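Home | News | People | Events | Archive | Contact

"Ask me what it learned, not how much it ate"

Xiomara Baptiste has spent most of her working life being unimpressed by machines, and she does not plan to stop now that she is in charge of one. When I ask whether the arm on the bench behind her is intelligent, she turns her chair and looks at it for a while.

"It's a good copier," she says. "On some days it's a good copier."

Baptiste runs the data side of Gretance, a two-year effort to teach a robot arm the sort of thing people do at a kitchen counter without thinking. Putting a cap back on. Moving a drink out of the way. The learning system, which the group calls Cai, gets its lessons from people who steer the arm through a task while the cameras record. Each run is called an episode. There were 241 usable ones on the day I visited, and I had come prepared to be told that this was a lot.

"For what?" she says. "For a talk, sure. For a bottle that's standing a hand's width from where it stood yesterday, I don't know yet. Ask me what it learned, not how much it ate."

I had expected more of a sales pitch. The group's own flyer speaks of "household-ready skills," a phrase Baptiste says she argued against and lost. Her colleague Kobe Aerts, who does a large share of the steering, is kinder to the flyer but not by much. "It can do a thing in our room, on our table, under our lights," he says. "That's a skill, I suppose. I wouldn't rent it out."

Aerts took up the job in November of last year, after a spell repairing coffee machines. He says the first weeks were humbling. Your hand knows how to get hold of a bottle and your hand won't tell you how it does it, so you end up overshooting and creeping back, and every bit of that creeping goes into the record as though you meant it. Baptiste throws out a lot of those. She used to keep them, on the theory that the system should see people recover from mistakes, until she noticed that Cai had picked up the dithering and very little of the recovery.
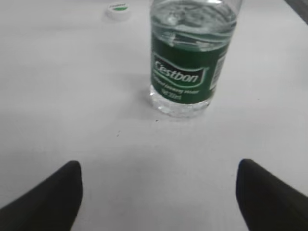 Manipulation and Learning Group, Department of Mechanical Engineering

Drinks are a sore subject. An open bottle with water in it is a different problem from an empty one, and Aerts wanted the water in from the start. Lorne Morin, who looks after the hardware, did not. "I'm the one who has to clean the fingers," Morin says. They compromised on a towel and a rule about where the laptop goes.

What the water does to the lesson is less settled. It moves when the bottle moves, and the highlights on it move too, and from the wrist camera a clear plastic base on a white table is not much to go on. A green label is a lot easier. Baptiste suspects that the label is most of what the system has learned. "You think you're teaching it 'bottle,'" she says. "You may be teaching it 'green patch, go there.' The cap has green on it as well, so good luck."

Has she tested that? She has, a little. Morin peeled the label off one bottle and they ran 20 attempts with it. She won't give me the score, on the grounds that 20 is too few to print. I point out that the flyer prints a success rate. "Yes," she says. "It does."

The flyer's figure came from a demonstration for Lemix, the packaging firm that pays for part of the work. Bořivoj Charvát, who represents Lemix on the project, was in the room for it and remembers being pleased. He was less pleased afterward, when he asked for the table to be moved nearer the window and was told that this would need a new round of collecting. "I had understood that the purpose of learning was that it would cope," he says by phone. He is still paying. He describes himself as patient "until the spring."

Aerts thinks the complaint is fair and also thinks Charvát has never sat through an afternoon of it. A session runs 40 episodes, with the bottle and cap put somewhere new before each one. Left to themselves, people put things where they are easy to reach. Aerts caught himself doing it: when he plotted his own placements they sat in a fat little cloud near the middle, and he had believed he was being random. Now a script tells him where to set things down, and he grumbles about the script.

Lies Peeters wrote it. She is the youngest of the four and the only one who will say a good word for the whole enterprise, though she says it carefully. "I've seen it go for the cap from an angle we never showed it," she says. "Once, and I was the only witness, so Xiomara doesn't count it."

"I don't," says Baptiste.

There is talk of pooling episodes with a second lab under the name Undier. Peeters is for it. Baptiste has read their labeling notes and has doubts: what the other lab marks as a finished grasp, hers marks as a touch. Somebody will have to go through all of it by hand, and she has a fair idea who.

I ask what would change her mind about Cai. She gives it some thought. She would like a stranger to bring in a drink she has never seen, put it down on a table she didn't choose, and leave her out of the room. If it managed that for a week, she would buy the flyer people lunch.

Aerts, meanwhile, has gone back to the bench. The script wants the cap farther to the left.

Share this article: 5 shares | Leave a comment

We use cookies to improve your visit. By continuing to browse this site you accept our cookie policy. Accept | Settings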